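Grestum GPS Tracker Collar for Dogs

Product code: Viklund 2
Category: Dogs / Collars and leads / Trackers

The Grestum is a tracking collar for medium and large dogs that spend time off the lead near woodland, open water or roads. It consists of a webbing collar, a sealed tracker unit and a charging cradle. Position is sent to a phone over the mobile network. A short-range radio in the same unit takes over when the dog is close by and the phone signal is poor.

The collar does not restrain the dog and has no shock or vibration function. A small sounder can be switched on from the app as a recall cue, once the dog has been trained to it.

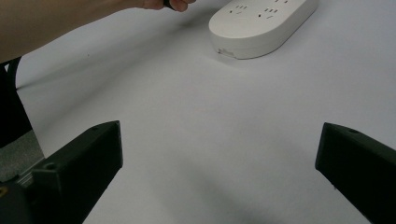 Fitting takes a few minutes and is easiest before the dog is brought into the room. Lay the collar flat with the inner face up, slide the tracker into its sleeve until the tab clicks, then thread the free end back through the buckle. Work on a large, smooth white tabletop if there is one to hand, as the retaining pin is small and dark and shows up well against a pale surface. Two fingers should pass between collar and neck when the dog is standing. Check the fit again after a swim or a haircut.

Specification

Collar width: 25 mm
Neck size: 38 to 62 cm
Tracker weight: 42 g
Battery: 800 mAh, not user-replaceable
Short-range radio: up to 400 m in open ground
Water resistance: suitable for swimming at the surface
Charging: cradle supplied, mains adaptor not included
Warranty: 2 years on the tracker, 2 years on the buckle

Position reports

In normal use the tracker reports its position at intervals and sleeps while the dog is lying still. Search mode reports continuously and drains the battery much faster -- use it only when the dog is missing. Dense tree cover, steep banks and buildings will all reduce accuracy. A unit that is under water cannot report at all, and the app will show the last position received, with the time beside it. 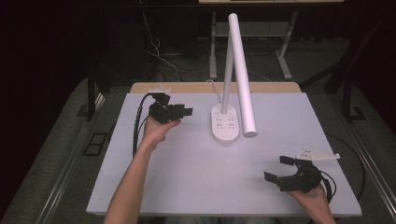
Home zones are set by drawing a boundary on the map. When the dog crosses it, an alert goes to every phone on the account. Boundaries drawn tight against a garden fence tend to give false alerts, and a wider margin is recommended. Several dogs can share one account, each with its own colour on the map.

Care

Rinse in fresh water after sea bathing or mud. Dry the charging contacts with a cloth before placing the unit in the cradle. Do not machine wash the collar with the tracker fitted, and do not use solvents on the sleeve.

In the box

Collar, tracker, cradle, spare retaining pin, printed instructions.

Ordering

Stock sizes leave the Prunden warehouse on the next working day. Orders placed after noon on Friday are held until the following week. For neck sizes outside the range above, write to Gunnel Aasen in the sales office with the measurement in centimetres and the breed or cross -- longer webbing can be cut to order. Cut lengths cannot be returned unless faulty.

Spare sleeves, pins and cradles are listed under Bukasance accessories.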